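Stuck Lids, Loose Legs and the Drawer of Mystery Parts

Every house has one drawer that opens four inches and then stops. Ours is to the left of the stove. It holds batteries of unknown loyalty, a key to a bike lock we sold with the bike, and a bag of little white plastic pieces that came with something.

I used to throw such pieces out every January in a fit of virtue. By February I'd be on my knees next to a wobbling bookcase, wishing I hadn't. So these days I keep them, but with rules.

Label it the day it comes off. Masking tape and a pencil will do. "Part" is a bad label. "Foot, hall bench, back left" is a good one. My neighbor Annick Riviere writes the room first and the thing second, and she can find a spare shelf pin while the kettle boils. I have seen her do it and it was annoying.

Use jars you can see through. Cookie tins look nice on a shelf, and every one of them will have to be opened before you find the washer.

Keep it or toss it? Two years is my limit for an unlabeled part. Labeled parts stay as long as the furniture does. Anything cracked goes out now, however fond of it you are. 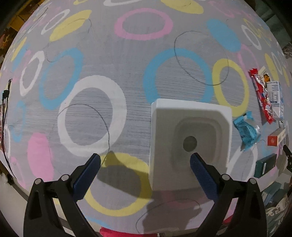 Can I glue a plastic foot back on a chair leg?
You can, but try a tighter fit first. Wrap the end of the leg with a turn or two of cloth tape and push the foot on over it. Glue makes the next replacement miserable, and there will be a next one.

Chair feet in general wear out faster than you'd think, especially under whoever in your family leans back. Turn the chairs over when you wash the floor and look at the bottoms. Grit gets stuck in felt pads and then works like sandpaper. Scrape the old pad off with a plastic putty knife, wipe the spot with rubbing alcohol, let it dry, and press the new one on hard. Leave the chair upside down overnight – your family will ask why the kitchen looks closed.

Stuck jar lids. Hot water on the lid for a minute, then a rubber glove. If that fails, slide the tip of a spoon under the rim and pry gently until you hear the pop. Banging it on the counter mostly dents the lid, and in our case the counter.

Squeaky hinge. Pull the pin, wipe it clean, rub it with plain bar soap or a candle stub, and tap it back in. Do one hinge at a time. I once did both at once and spent a while holding up a door and calling for help.

Stripped screw hole in wood. Pack it with toothpicks dipped in wood glue, snap them off flush, and give it a night to dry before you put the screw back. Zeyu Hao, who fixed our pantry door, uses golf tees and says toothpicks are for sandwiches. Both work.

Drawer that sticks in damp weather. Take it out, find the shiny spots on the runners, and rub them with the same candle stub. Sand only if the wax doesn't help, and go easy. You can't put the wood back in the dry season.

Screws of all lengths in one can. Pour them onto a cookie sheet with a rim, pick out what you need, and bend a piece of cardboard into a chute to pour the rest back. Sorting all of them is a project for a person with over 1,000 screws and no television.

Smelly sponge. Throw it away.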